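Omik two-finger gripper, kitchen finger set: three months of use

Rating: 2 out of 5

I bought a pair of these in the spring to replace the grippers that came with our two arms. We use the arms for household work, mostly clearing tables, sorting flatware and moving dishes from one surface to another. The Omik set was sold through Skelteo as a complete kit: gripper body, wrist adapter, two sets of fingers and a cable. I paid $348 for each side. Skelteo shipped both boxes together and everything on the packing list was there.

I'll say first what I like. Mounting was easy. The adapter lined up with our wrist flange on the first try and the screws were the right length, which I can't say for the last set I bought. Calibration takes a couple of minutes from the Junow control software, and the grippers showed up there without any extra drivers. They are quiet. The opening is wide enough for a cereal box held by its narrow side, and the position feedback is good enough that we stopped checking it against a ruler after the first week.

Mugs were fine. Plastic bowls picked up by the rim were fine. Dish towels were better than I expected, because the finger tips come together evenly and don't leave a gap at the end.

The trouble is with thin metal things, and it took me most of a month to work out what was going on.

The first drop was a butter knife. It fell while the arm was standing still, a good while after the pick, with the fingers closed and the software reporting a normal hold. I put it down to a bad grasp and went on. Then it was a spoon, then another spoon, then a serving fork that landed tines down on the tile next to my shoe. All of these were on the right side. The left one, same model and same firmware, didn't do it.

I swapped the fingers between the two sides. The fault stayed on the right. I swapped the cables. Same. Then I started logging the grip force and left the arm holding a fork with nothing else going on. The force held at the set value for a while and then began to fall in small steps. Each step was tiny. The position reading hardly changed, and the status in Junow stayed on "holding" the whole time. With a mug you would never notice, since the fingers have a handle or a wall to sit against. With a fork handle there is hardly anything to give, and a small loss of force is all it takes.

Then the left one started doing it as well. It took longer to begin, but the log has the same shape.

As far as I can tell from the logs, the gripper lowers its motor current during a long hold to keep the motor from heating up. That's reasonable in itself. What is wrong is that it doesn't check afterward that the force is still there, and it doesn't send a warning. The manual has one line about "thermal management" and gives no numbers. I wrote to Omik support and sent the logs. The first answer told me to clean the finger pads. The second answer, 3 weeks later, said the behavior was "within specification" and asked me to close the ticket. I have left it open.

I also want to mention the emergency stop, because I consider it the more serious point. When you press stop, the arms lock, as they should. The grippers go limp. There is no setting to keep them closed. For a bowl that means a bowl on the floor. For a sharp knife held over the edge of a table it means something else, and we no longer let these grippers handle sharp knives at all. I would want this printed on the box. Some people will prefer a gripper that lets go on a stop, in case a hand is caught in it, and I understand that — but it should be a choice, and the buyer should know about it before the first time it happens.

For now I work around the force problem with a short script that sends the grip command again every 2 seconds. It does the job. The log is flat with the script running, and I finished a set of 100 fork and spoon holds on the right side without a drop. The gripper body gets noticeably warm by the end of a long session, so I let both sides rest between sets. I don't know what this does to the life of the motor. I still keep my feet out from under the table edge.

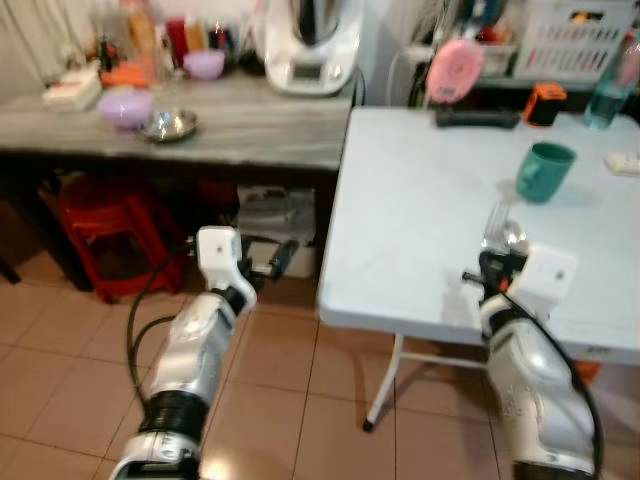

Cosgrove left a comment under the first version of this review, saying the same fault turned up on an older Omik body and that sending the command again only hid it for a while. After a few months the force began to fall between one command and the next, and the only thing that helped was a firmware downgrade Omik no longer offers for download. Cosgrove also advised against trusting the "holding" status for anything, and suggested reading the motor current directly and stopping the task when it falls below a fixed limit.

I have added the current check since then. It caught one low reading on the right side and paused the task before anything fell. It also stops for no good reason now and then when the fingers close on something soft, so the limit still needs work.

Would I buy these again? For cups, bowls and cloth, maybe, at a lower price. For flatware, no, unless the firmware gets fixed. If you already own a set, log the force during a long hold on a thin handle before you rely on it, and press the emergency stop once with something soft in the fingers so you know what yours does.

Skelteo has offered to take the right side back for a refund minus shipping. The left one they consider used.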